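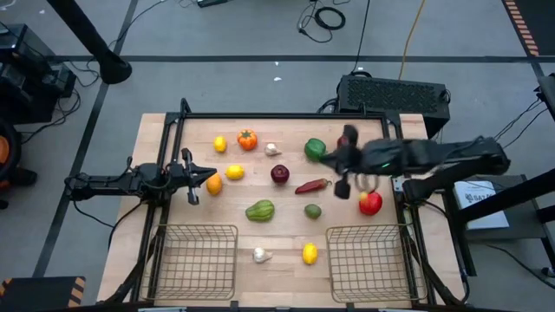
Market Produce, Laltley and Nearby

Welcome to my small gallery about fruit and vegetables. I started it after we moved to Laltley, when I was learning the names of everything at the greengrocer and wanted a place to keep them together. In my first language one word covers lemon and lime, and no word at all exists for chayote, so there was plenty to learn. The captions are short and they are written for people who like to cook at home. If you find a mistake in my English or in my gardening, please write to me and I will correct it.

On the table: mixed produce, with lemons, garlic, a green pepper, a long red chili and others. The colours go well on the light wood, I think. My favourite is the deep purple-red one near the middle.

Notes to the gallery

Lemon. The small yellow ones are what I buy most often. One of them lies on its side in the picture and two are standing. I keep lemons in the fridge in a closed box, where they stay juicy much longer than in the fruit bowl. Roll the lemon under your palm before you cut it, and take the zest first if the recipe asks for both.

Garlic. The two white bulbs belong in a dark cupboard with some air, never in the fridge door. At the Welwood market you can sometimes get garlic with the long stalk still on it, and the seller will show you how to plait it if the line behind you is not too long. My plait was ugly but it lasted until the end of winter.

Green pepper. In some countries it is called capsicum and in others bell pepper, and my neighbours use both words in one sentence. The dark green ones are a little bitter and I like them best stuffed with rice, mint and plenty of black pepper. Stand them close together in the dish so that they do not fall over.

Red chili. I cannot tell you how hot a long red chili will be by looking at it. I cut a thin ring from the tip and taste it, then decide. Wash your hands well afterwards – soap first, then a little oil, then soap again.

Chayote. The light green vegetable with the ridges looks very much like chayote, which is known as choko to some of my readers. It was new to me. The flavour is mild, between a cucumber and a zucchini, and it takes the taste of whatever you cook beside it. Peel it under running water, as the juice can feel sticky on the fingers. The seed in the centre is soft and can be eaten.

Orange and tomato colours. I have put no firm name on the orange fruit. It has the look of a mango, and the other one with the green star on top resembles a tomato. Orange tomatoes are usually sweeter than the red, and very good in a cold salad with salt and nothing else.

Apple or pomegranate? The glossy red one on the right has a yellowish patch on it, and I leave the question to you. For pomegranates my method is to score the skin, break the fruit open in a bowl of cold water and let the seeds sink.

Where I shop

The Welwood market is open in the mornings and has the best prices for garlic and herbs. In Lalport there are 4 greengrocers on the same street, all within a short walk of the harbour. Shakya, the one on the corner, is where I bought my first choko, and they also keep curry leaves and fresh turmeric. Parking in Lalport is difficult after ten in the morning – I take the bus.

The gallery has now had more than 3,000 visits, and I thank you for every one. The next page will be about root vegetables and should be ready in December.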